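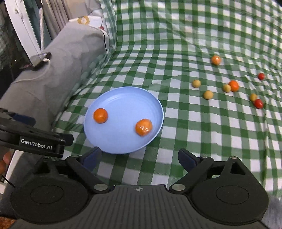 Griltton House Table Linen and Fruit Loan Service
Frequently Asked Questions
Last updated: 16/07/2024

Who may borrow a table set?
Any registered resident, club or classroom group may borrow a set. Requests are made at the Griltton House front desk or by calling extension 471.

What does a set include?
Each set includes one checked tablecloth and up to six plates. Fruit is ordered separately.

How long may a set be kept?
Sets are issued for two days. Extensions must be approved by Fathima Marikar, Dining Services.

Is the fruit real?
Borrowers may choose display fruit or fresh fruit. Display fruit must not be eaten and must be returned with the set. Fresh fruit is charged to the borrower's account.

May fruit be placed directly on the cloth?
Display fruit may. Fresh fruit that will be eaten should be kept on a plate and washed before serving.

Should plastic film be removed from fruit?
Film on fresh fruit must be removed before serving. Please place it in the trash and do not leave it folded inside the cloth.

How should the tablecloth be cleaned?
Shake out crumbs and return the cloth unwashed. Borrowers are asked not to iron it. Creases are normal and no fee is charged for them.

What if an item is lost or stained?
Report it to Pranab Paul in Room 173 when the set is returned. Replacement fees are listed on the loan form.

Are sets available in January?
No. The service is closed for the month and reopens in February.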